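The Night Shift at Brollel

Aparecida Brandão had packed chess sets for so long that she could tell a bishop from a pawn with her eyes shut and her mittens on, and she had once won a sandwich proving it.

So when Baldur Lauritsen came down from the office in May and said the company was getting arms, she laughed out loud. Brollel ran a repair and resale shop on the second floor of the old cannery in Vurkby. Schools and clubs sent in their tired sets, and the people at the long tables sorted them, matched them, replaced what was missing and sent them home again. It was fiddly work. It paid 21 an hour, and the windows looked out on the harbor.

"Arms for what?" she said.

"For sorting," said Baldur. "Picking up what's fallen over. Clearing a board. You'd teach them."

"Me?"

"Who else knows how?"

She looked down the table at Tia Bloxham, who had stopped with a queen in each hand. Tia was the youngest on the floor and the fastest, and she had a car payment. Aparecida could see her doing the arithmetic.

The first arm was set up on the table nearest the stairs. It was smaller than anyone had pictured. Rafia Naqvi, who had come from Polum to get it running, was smaller than anyone had pictured too, and she ate lunch with them on the very first day, sitting on an upturned crate and asking what made a piece hard to pick up. Everything, they told her! Pawns roll. Knights are all nose. A rook looks easy until it's on its side, and then you pinch it and off it shoots like a watermelon seed.

Rafia wrote all of it down. Then she tipped a handful of pieces onto a board and let the arm try.

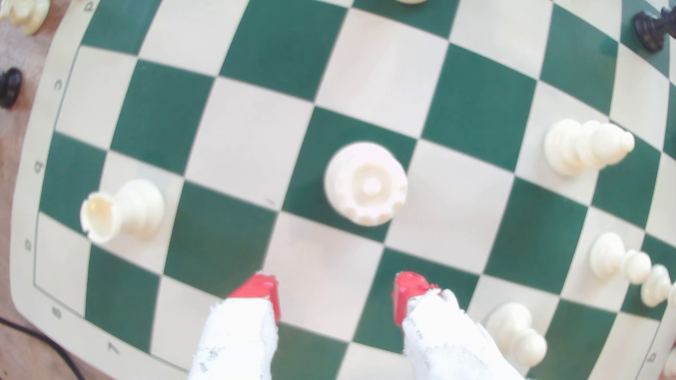

It took the whole afternoon to do what Tia could do in the time it takes to sneeze. The fingers came down too early, or beside the thing they wanted, or they closed on nothing and lifted the nothing up with enormous care. Tia started to giggle and couldn't stop. By four o'clock there were six people standing around the table, all of them leaning slightly to the left, trying to help it with their shoulders.

"Come in lower," Aparecida said to the arm. "Lower, sweetheart. By the waist."

"Say that again," said Rafia. "What do you mean by the waist?"

And that was how Aparecida got her new job, though it didn't have a name for a month. She came in at the usual time and hung up her coat, and then she showed a machine how to hold things. She had never had to explain it before. Her hands had known it, and she'd let them get on with it while she talked about her sister's knees. Now she had to slow down and look. Why did she take a bishop from the side? Why did she always move the tall pieces first? She went home with her head buzzing and practiced on the salt shaker.

Tia did not come around so quickly.

"I'm happy for you," she said in the stairwell. "I am. But you're teaching it my job."

Aparecida had no answer for her. She went up and knocked on Baldur's door, which she had not done in years, and Araceli Quintana from the union went with her. They were in there until the lights came on along the harbor. Araceli did most of the talking. She wanted it on paper that the hours stayed. She wanted the sorting to go to the arms at night and the matching and mending to stay with people in the day, and she wanted Tia and anybody else who asked for it to be trained, on the clock, by Rafia.

Baldur rubbed his eyes. "There are 1233 sets in the back room," he said. "We turned away 399 more last year. I never wanted fewer people. I wanted to stop saying no to schools."

"Then write that down too," said Araceli.

He did. The page went up beside the coffee machine, and Tia read it three times, holding her cup.

She asked for the training the next morning. She was wonderful at it, of course! She had the quick hands but she also had a temper, and it was the temper that helped, because she couldn't stand to watch the arm miss the same rook twice. She wanted to know where it thought the rook was. She wanted to know where it thought it was going to put it. Rafia showed her how to bring that up on the screen, with a red mark for the piece and a blue one for the spot on the table, and Tia pulled her chair so close that her breath fogged the glass.
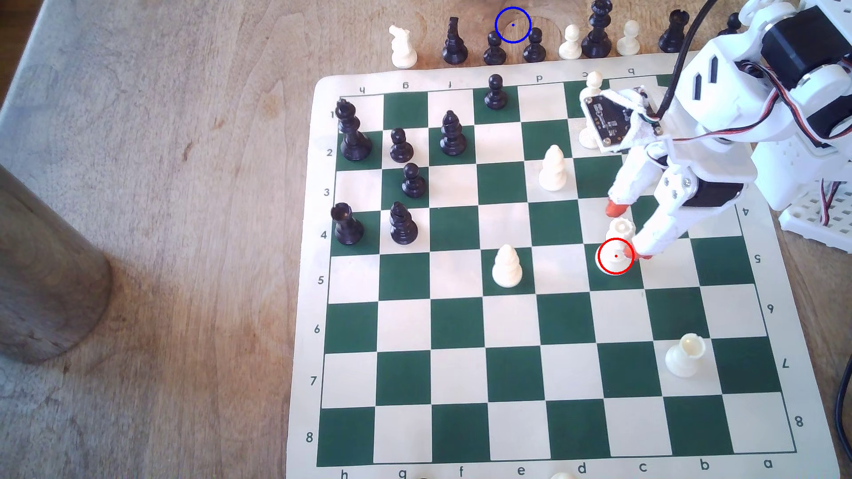

The rook marked in red, the empty spot on the table in blue.

"So it has a plan," Tia said.

"It has a guess," said Rafia.

"Well, same as me."

They named the arm Takeda, after a label on the crate Rafia sat on, and by the end of summer there were others down the row. At closing time Tia walked along the tables setting out the heaps for the night, a jumble for each, and Aparecida came behind her picking out the chipped ones, which still needed a person and a pot of glue. They argued about which arm was cleverest. Tia swore it was the one by the window.

In the mornings the pieces stood waiting, the whites and the blacks apart, 295 sets' worth in a good week, and nobody's wrists ached. The mending got better because there was time for it. Aparecida carved a new head for a knight that had come in without one, a thing she'd always wanted to try, and it looked more like a goat, and the school in question wrote back to ask if they could have another.

She was working on the second goat when Takeda dropped a pawn. It rolled the length of the table and off the end, and Tia caught it without looking up.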